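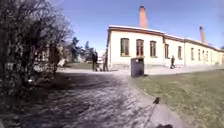
Seit ein paar Wochen fährt bei uns der Felness von Husomico über die Wege, und weil so viele von euch gefragt haben, kommen jetzt meine Tipps dazu! Den Roboter kann man bei Leltach für 60 Euro am Tag mieten (Kauf lohnt sich für mich nicht), und er macht die Wegekontrolle: Schlaglöcher, lose Kanten, wuchernde Sträucher.

Staubiger Kies ist kein Problem, solange ihr abends die Räder abbürstet - trocken, bitte nicht mit dem Schlauch. Ich nehme eine alte Spülbürste.

Bei tief stehender Sonne meldet er Schatten von kahlen Zweigen gern mal als Risse. Also lieber mittags fahren oder die Empfindlichkeit eine Stufe runterstellen. Den Trick habe ich von Nazmiye Uysal, danke dir!

Den Antennenmast erst draußen aufstecken, sonst bleibt ihr wie ich im Türrahmen hängen. Ersatz kostet 44 Euro, autsch.

An Rasenkanten langsam! Wo Fußgänger oder Kinderwagen unterwegs sind, stelle ich ihn auf Schritttempo und laufe mit.

Den Akku lade ich im Keller, nie in der prallen Sonne. Als Nächstes will ich das Bürstenset von Stetsiuk ausprobieren, falls Karim Hakim mir seins leiht.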